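Forough Vahidi does not think your old computer is too slow. She has been saying so for years, first as a repair tech at Finard and now from a two-room shop in Rirkent, and I went to see her because I did not believe it.

My own desktop takes long enough to start that I make coffee. I had already picked out a new one. When I told her this she asked what I use it for, and I said writing, email, a few spreadsheets.

"Then what is the new one going to do for you?" she said. "Write faster?"

It's a good line, and I suspect I'm not the first to get it. She makes her living from repairs, after all, and a person with a repair shop telling you to repair things is not exactly news. I put this to her. She didn't seem bothered.

"Sure, I get paid. But look at the numbers. I charge 235 dollars for the full job, drive and memory and my time. The thing you were going to buy is what, 533? And it comes with the same junk already running on it."

The junk is her real subject. She means the trial programs, the helpers, the update checkers that check on other update checkers. Her view is that most complaints about speed are complaints about software, and that stores have no reason to tell you. I asked how she could know that. Had she kept records?

"No," she said. "I've got hands and a memory."

I pushed on this, because "I've seen a lot of them" is what everyone in every trade says. She allowed that people with fast, happy computers don't come in, so what she sees is the unhappy ones. She also allowed that some machines are done for. A bad board in an old office desktop isn't worth chasing, she said, and she'll tell a customer so.
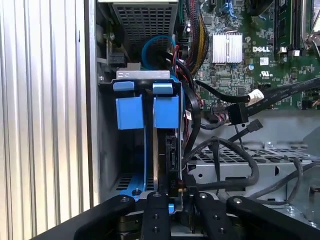
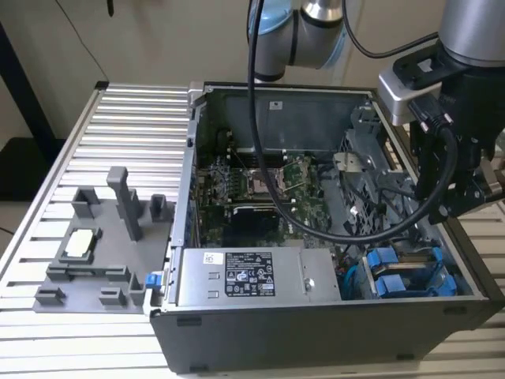
A desktop computer with its case open.

Where she lost me was on the environment. Vahidi likes to say that keeping a computer two more years is the greenest thing a household can do. I asked where that came from and she named a talk by someone called Sampaio, which she had not heard herself - a customer told her about it. An older machine can also draw more power than a newer one, and she had no answer for that beyond a shrug. "Turn it off at night," she said.

She was better on the sales side. At Finard, she says, the techs were given a script called Vivari, which steered any customer with an older machine toward the sales floor. I haven't seen the script. She says she read from it for one January and then stopped.

"They'd bring in a computer with a full drive, and I was supposed to say it had reached the end of its life. It was full! You empty it."

I left mine with her anyway, and she quoted me less than the full job because the memory was fine. It starts quicker now. Whether it will still do so next January I can't say, and when I asked, neither could she.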